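Subject: Re: [Husville-residents] Can we put the mixed bag out on Friday?
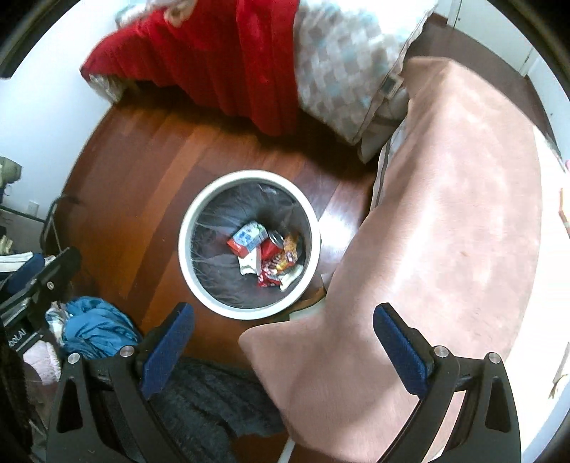 Do we still need to wash drink cartons and cans before they go in the recycling sack? A quick rinse with cold water is enough, and you can leave the labels on.

Dear Ailbhe, dear all,

Thank you for your message. I write a little long, because I received the same questions from three other houses and I prefer to answer one time for everybody. Please excuse my English where it is not so good.

On Monday Ailbhe Carroll wrote:
> Hello list,
> We moved into the lower part of Skudthorpe Road in August and I'm
> confused. The leaflet from Hennessy says cartons go with paper, but
> the sticker on the sack says cartons go with metal. Which one is
> right? And can we put the mixed bag out on Friday as well, or is
> that only for the upper road?
> Also is there a limit on sacks? We still have a lot of moving boxes.
> Ailbhe

The sticker is right. The leaflet was printed before the contract changed, and Hennessy told me on the phone that they still have many old copies in the office. Cartons go with metal, in the clear sack. Paper and cardboard go in the blue box. Snack wrappers and other thin shiny film go in the mixed bag, also when there is a recycling sign printed on them. I asked this two times to be sure.

About the day: both parts of the road are now collected on Friday. The truck comes to the lower part first, often before 7 in the morning, so it is better to put the bags out the evening before. The houses from the chapel up to number 40 have their place at the wall, and all the higher numbers at the turning circle. Please do not use the place beside the bus stop. The driver does not go there anymore.

The limit is 2 clear sacks for each house. For cardboard there is no limit if it is flat and tied with string. Moving boxes can also go to the Wirkia yard, where they take them without payment from residents. You must show a letter with your address. The last time I went, I waited around 15 minutes at the gate.

Liam Moriarty asked me about the new rolls of sacks. They did arrive, and they are in my garage at number 143. Please ring the bell in the evening, as I work in the daytime. One roll for each house for now. If you need the old brown sacks for the garden, I do not have them, and I think the hardware shop does not sell them either.

One more point, about the glass. The container behind the school was moved to the other side of the parking lot, next to the clothes bank. Somebody left bottles on the ground in the old place, so please tell your neighbors who are not on this list.

With kind regards,
your contact for the lower road, number 143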